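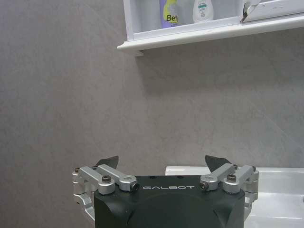 The Low-Mileage Car

The car was a gray Drommont sedan and it had 2,516 miles on it. It was twelve years old. Shahla Jalali read the ad at the kitchen table and then read it out loud to her brother-in-law.

"They left out a digit," Pejman said.

"It says one owner."

"Then the one owner left out a digit."

They went to see it anyway. The house was on Serrano Street, at the bottom of the hill where the buses turn around. An old woman came out with the keys already in her hand. Her name was Shirley Turcotte and she wore a raincoat, though the sky was clear.

"It was my husband's," she said. "I don't drive."

Pejman got down on the driveway and looked under the car. He looked for a long time. Shahla sat in the driver's seat. The plastic was still on the sun visors. The ashtray had a parking stub in it and a wrapped peppermint.

"Where did he go in it?" she asked.

"The hospital, at the end. Before that, the lake, once every summer. He didn't like to wear it out." Mrs. Turcotte looked down the street toward the buses. "The rest of the time we walked, or my neighbor took us in his."

The neighbor had come out to his porch by then. He was a large man named Arūnas Šimkus and he didn't say hello. He watched Pejman open the hood, and when Pejman asked about the battery he came down the steps and answered.

"I charged it every month," he said. "I changed the oil. Every September, new oil, whether he drove it or not."

"That's a lot of oil for no driving."

"He paid for the oil," Arūnas said.

Shahla asked if she could take it around the block. Mrs. Turcotte said yes, and then got into the passenger seat and put on her belt. Shahla had not expected that. They went up the hill in second gear. The car pulled a little to the left.

"You can go farther than the block," Mrs. Turcotte said.

So they went out past the Fenovent plant and the school, and then onto the county road, where Shahla got it up to fifty. Neither of them talked. At the gas station Mrs. Turcotte asked her to stop, and went in, and came back with two coffees.

"He never stopped here," she said. "He said the coffee was no good."

Shahla tried hers. It was no good. They drank it in the parking lot with the windows down. 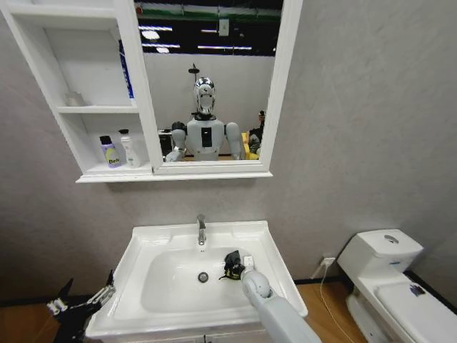
"What do you need a car for?" Mrs. Turcotte asked after a while.

"Work. I clean offices at Kundoline, and they moved me to the night shift. The bus stops at ten."

"Every night?"

"Five nights a week. It's a long way."

Mrs. Turcotte nodded. She seemed to be doing a sum. "Then you'll catch up with him before long," she said. "A few months, maybe."

"I suppose I will."

"Good," Mrs. Turcotte said.

When they got back, Pejman and Arūnas were sitting on the porch steps with the owner's manual between them. They had been arguing about tires. Pejman said the tires were too old to trust no matter how much tread they had, and Arūnas said he knew that, he had told the man so for years, he had even brought him a set from a friend's garage and been sent home with them.

"They are still in my basement," he said. "They fit."

Nobody had mentioned the price. Shahla had the money in an envelope, and she had planned to offer less than the ad said. Pejman had coached her on it in the bus. She took out the envelope and offered what the ad said.

Mrs. Turcotte gave her back a hundred dollars. "For the tires," she said.

"The tires are free," said Arūnas.

"Then for gas."

It took the men until dark to change them. Mrs. Turcotte made eggs. She had the title in a drawer with the receipts for the oil, each one folded once, and she wanted Shahla to have those as well. Shahla signed where it said buyer and wrote the date, July 1, 2022.

Pejman took the bus home because he had left his bag with a friend downtown. Shahla drove by herself. At the top of the hill she unwrapped the peppermint, which had gone soft, and ate it.

100 shares
2 comments

Adwoa Nyarko
My uncle kept a car like this, under a sheet. We were allowed to sit in it on birthdays. I liked Arūnas and his tires in the basement.
Reply

hillside_reader
Wanted to know if she ever took Mrs. Turcotte to the lake. Maybe there's a part two?
Reply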